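Chapter 5
Sorting: Deciding What Belongs Together

Tip out any kitchen drawer, toy chest or car trunk and you will meet the oldest puzzle in housekeeping. Everything in the pile is useful to someone. None of it is where that person would look for it. I love this moment! A mixed pile is full of information about how a household lives, and learning to read it is the most enjoyable skill in this book.

In Chapter 2 we followed the Tremblay household through a move and saw how boxes packed in a hurry turn into boxes left shut for years. Now we slow down and look at the step that comes before any shelf is bought or any label is written. Sorting means choosing a rule and sticking with it long enough to see where it leads. The rule can be material, size, owner, room, how often a thing is used, or how soon it will spoil, and each of these gives you a different set of groups from the very same pile.
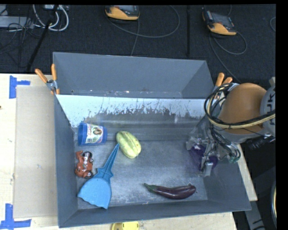
Suppose your rule is "how soon does it need attention?" Food goes first under this rule, every time, and the rest can wait until after lunch. An eggplant and a striped squash come out of the bin and head for the kitchen, while the toy motorcycle stays put without any harm done. Switch the rule to color and the groups fall apart and form again: the cup and the dustpan-like toy are both blue, so they land side by side, though you might never store them together at home. Try it with material and the plastic cup may or may not keep its partner. Students often laugh at the color rule, but small children use it happily, and a playroom sorted by color can stay tidy for months.

Thắng Huỳnh, who taught the home management course at Kurumley for years, used to give each pair of students 80 small objects and let them argue. The arguing was the lesson. Pairs who agreed on a rule out loud before touching anything worked calmly, and the others kept moving the same spoon back and forth.

Before you read on
Choose one drawer at home. Write down 2 rules you could use to sort it, then try both. Keep your notes, as you will need them for the Modora floor plan in Section 5.2.

Key terms in this chapter: sorting rule, mixed pile, holding spot, home group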